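Search this site
Enter keywords
Go

Getting to the Candimari lookout without a car

Posted in February by Warrick Mudgway

Most of the directions online for the Candimari lookout assume you are driving up from the coast. I did it by bus and on foot from Plavamdale, and the details below are current for the summer timetable.

The service you want is the Skiddale bus from the stand behind Plavamdale station. It leaves from the far bay, on the side with the bike racks. The first departure is 7:10 am and the next is 9:40 am. Take the first if you can. The later one puts you on the exposed section at midday, and there is no shade on it worth the name.

Tell the driver you want the Partington turnoff. It isn't a marked stop and the bell doesn't work past the weir. The fare is paid on board, card or coins, no notes.

From the turnoff, walk back along the gravel shoulder to the stock grid and go through the pedestrian gate. The track proper starts there. It climbs steadily through stringybark for the first half, then crosses a fire trail. Ignore the fire trail in both directions — the older map shows it as the route, and it ends at a locked gate.

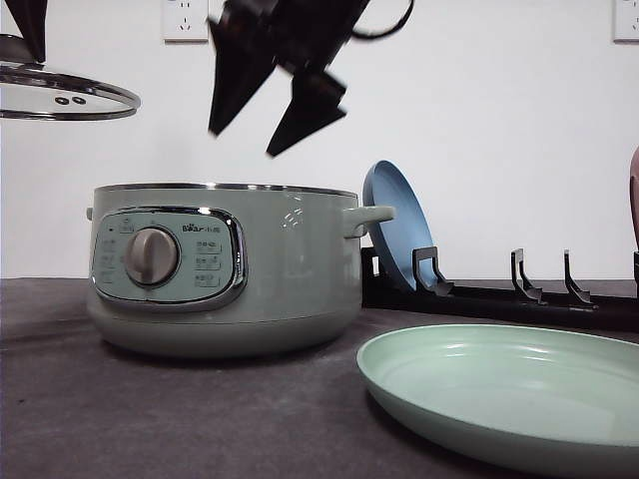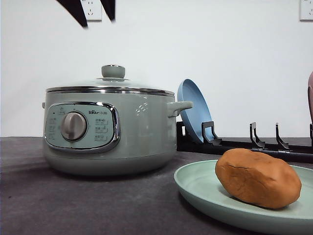
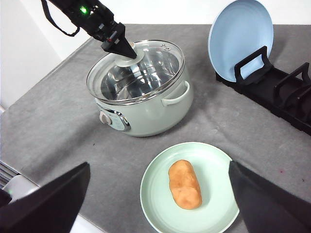
Page last changed: February, 4:15 pm

The distance on the sign at the gate is 3,958 metres one way. My GPS logged slightly more, which I put down to drift under the trees. Elevation at the summit trig is 637 metres. Going up took me an hour and a half at an even pace with one stop. Coming down was quicker, though the loose section under the second bench needs care and I would not do it in runners again.

Water: there is a tank at the fire trail crossing. The sign says to treat it before drinking. I carried two litres and finished both.

Toilets: one composting unit at the lookout, none at the gate.

Entry: free. There is a logbook in a steel box beside the trig. The last numbered entry before mine was 2,886, signed by a Merle Goodwin, who noted fog and no view. I had haze to the east and a clear line south as far as the Skiddale silos.

Phone reception is good at the top and absent everywhere else on the track. Download the map before you leave Plavamdale.

For the return, the bus passes the turnoff at 1:25 pm and 4:50 pm. Stand on the uphill side, where the driver has a longer view of you, and put your arm out early. I was there 20 minutes ahead for the 1:25 and it came four minutes before time.

Ching-wen Kan has written to me that the Partington side is walkable as a through route, finishing at the pub. I haven't tested it and the creek crossing isn't on my map. If I get to it before winter I will add the times to this page.

© Warrick Mudgway | Contact | Back to top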